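The blue thing with the rope down its side

I have a rule about sewing projects, and the rule is that I'm only allowed one unfinished one in the house at a time. At the moment there are 14. They live in the cupboard under the stairs with the hoover, and every September, when the evenings draw in and I start fancying myself as a person who Makes Things, I pull the whole lot out on to the landing and have a good hard look at it.

Most of it is easy enough to be firm about. A skirt I cut out two sizes ago. Curtains for a window in a flat I no longer live in. But then there's the plush pile, and I'm hopeless with the plush pile. Soft toys, halves of soft toys, cushions that were meant to be whales. I can't throw away anything with fur on it. I've tried! I got as far as the charity bag once with a rabbit called Mathias and had to go back out in my slippers and fetch him.

So this year I decided to mend and finish instead, one piece a week, Sunday afternoons, radio on. I started with the blues (they were on top) and I've learnt more about fluffy fabric in a few weeks than I did in ten years of buying it.

The first thing is that pile has a direction and it will make a fool of you. Stroke it one way and it's pale, nearly grey. Stroke it the other and you get the deep colour underneath, all the navy bits coming up through the fuzz. I once sewed a whole cushion front with one half upside down and spent a week blaming the light bulb. Now I chalk an arrow on the back of every piece before the scissors come anywhere near it. And I cut from the back too, just the tip of the blade, sliding it under so that I'm snipping the backing and leaving the fur long. You still end up with fluff in your tea, but less of it.

The second thing is cord. I've gone completely cord mad. A nice fat twisted white one let into a seam does something to a plain fuzzy shape that I can't quite explain, it sort of draws a line round it and makes it look as though you meant it. I bought 3 metres from Plelov, the haberdasher by the bus station, and then went back the same week and bought the rest of the reel. Tack it first, by hand, with big ugly stitches. I know, I hate tacking as well. But rope rolls about under a machine foot like a pencil on a desk, and plush creeps, and between the two of them you'll be all over the place. Zip foot, longest stitch you've got, go slowly.

Do bind the ends with thread before you cut. I didn't, the first time, and had a tassel where no tassel was wanted.

Then there are the tabs. I do love a tab! A little loop of beige fleece caught in the seam costs nothing, uses up the scraps, and gives you something to hang the thing up by or somewhere for small fingers to go. Cut a strip, fold it in thirds, stitch, and pin it with the loop pointing inwards so it pops out on the right side when you turn it. I've got that wrong more often than I'd like to say and there's nothing so sad as a tab on the inside of a stuffed whale.

Washing is where I had to ask for help. My friends at the Prillimine sewing circle were split down the middle, half saying never and half saying chuck it in. I go cool, inside a pillowcase, no softener, and then dry it hanging up well away from the radiator. It comes out looking dreadful, like something from the plughole. Leave it be until it's properly dry and then go over it with a dog brush, the soft sort with the bent wires, holding the fabric flat with your other hand. An old piece with a slightly matted coat won't ever look new, but it does wake up. I paid 50p for mine at a jumble sale and it's the best tool in my box after the seam ripper.

I've stopped minding the marks, too. Toys collect them, biro and felt tip and who knows what, and you can dab away at them until the fur comes off in your hand. I'd sooner have the pen than a bald patch.

Next up is a sort of seal. Or it may have been going to be a slipper. I'll have to unpick it and see.
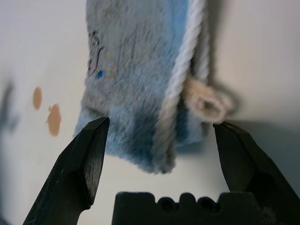

Words: Debora Vitale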